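Texier Registro – plataforma de notificación de incidentes de convivencia para universidades y residencias

Referencia: TXR-2. Fabricante: Kusgate. Distribución e instalación: Custska.

Texier Registro recibe, clasifica y archiva denuncias por insultos racistas, acoso o discriminación dentro del campus. Admite texto, audio, vídeo y capturas de redes sociales. Cada archivo recibe una huella criptográfica en el momento de la entrada y queda bloqueado frente a modificaciones posteriores.

El sistema se suministra instalado en servidor propio. Los datos no salen de la red de la institución.

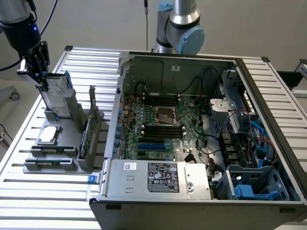

Disco duro de 3,5 pulgadas con clip de soporte azul.

Funciones incluidas

Formulario de denuncia nominal o anónimo, accesible desde el móvil.
Asignación del expediente a decanato, defensoría o asociación estudiantil, según reglas configurables.
Control de plazos con aviso al instructor del expediente.
Plantillas de comunicado público, con circuito de revisión previo a la publicación.
Exportación del expediente completo en PDF/A.

Licencia y capacidad

La licencia base cubre dos sedes y 200 usuarios gestores. El número de denunciantes no está limitado. Las asociaciones con órgano disciplinario propio pueden darse de alta como unidad independiente – con acceso restringido a sus expedientes.

Instalación

Custska entrega el equipo configurado. La institución aporta toma de red, alimentación y un certificado válido para el dominio de acceso.

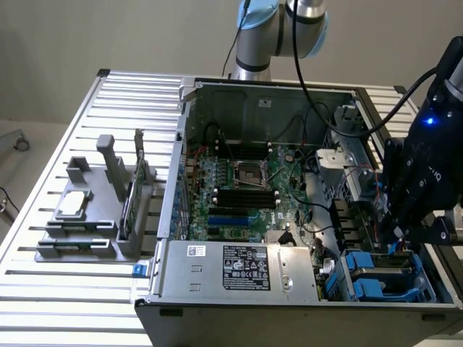 La copia de seguridad es diaria y se ejecuta a las 03:00. Se conservan dos copias cifradas, una local y otra en la ubicación que designe el cliente. La restauración exige la autorización de dos administradores.

Opciones

Módulo Kakholm: seudonimización de nombres y rostros antes de remitir el material a terceros.
Conector con el directorio de estudiantes (LDAP, SAML).
Formación de instructores, presencial o a distancia. No se imparte en agosto.

Consultas técnicas previas a la compra: Suleiman Okafor, soporte de producto, Custska. Precio según presupuesto.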